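April 5, 2019

Water vote, again

Quick one tonight, dinner's on the stove.

So the Flernero water thing is back on the ballot. For anyone who moved here after the last round — Flernero is the little water district out past Prarkmont, 868 hookups, its own well, its own billing office that's open 2 days a week. The town wants to take it over. Their board says fine. Now the people who drink the water get to say yes or no, in June.

I'm on Flernero water. Have been since we bought the place. It tastes like a nickel but it comes out of the tap, and when the line broke on Mohammed Road a guy was out there with a shovel before I'd finished my coffee. Try getting that from town hall.

On the other hand. The bill. Ours went up 4 dollars a month over the winter and the letter just said "system needs." What needs? I called. Left a message. Called again on one of the days they're open, got a busy signal, which I didn't know phones still did.
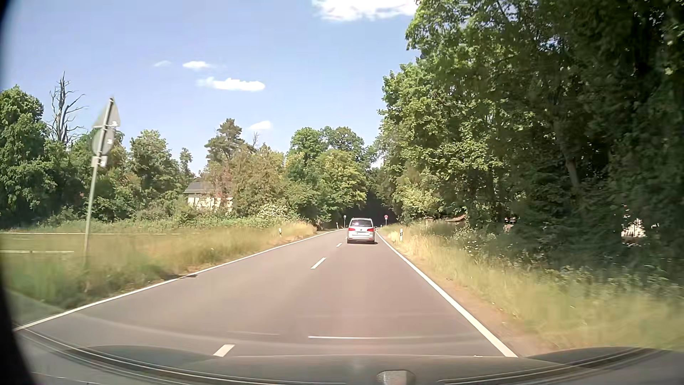 Anyway the town says everybody would go on the same rate as Prarkmont proper, and the board members would be done, and the well stays as backup. Sounds ok. What I can't find anywhere is who pays off the Flestex loan. Flestex put in the new meters and the district is still paying on those. Does the whole town take that on? Just us, as an extra line on the bill? The flyer has a nice drawing of a faucet and not one word about it.

Went to the meeting at the school to ask. There were 41 names on the sign-in sheet, mine was last becuase I couldn't find parking. Long meeting. Most of it was about hydrants — whether the pressure is good enough out at the north end, who flushes them, who paints them. Somebody wanted them yellow. Got my question in right near the end and the answer was it's "in the agreement." Ok, where's the agreement? Town clerk's office, ask at the window.

So that's Monday.

Where I'm at right now: leaning yes, not happy about it. If the loan gets spread over the whole town I'm a yes. If it's us alone plus the town rate, no way, I'll keep my nickel water and my busy signal.

My neighbor is a hard no and has the yard sign already. We're still sharing the snowblower.

If you're on the district and you've read the agreement, please leave a comment with the page number. And check that your registration has your street adress and not your PO box, they sent mine back over that last time.

Rice is boiling over, gotta go.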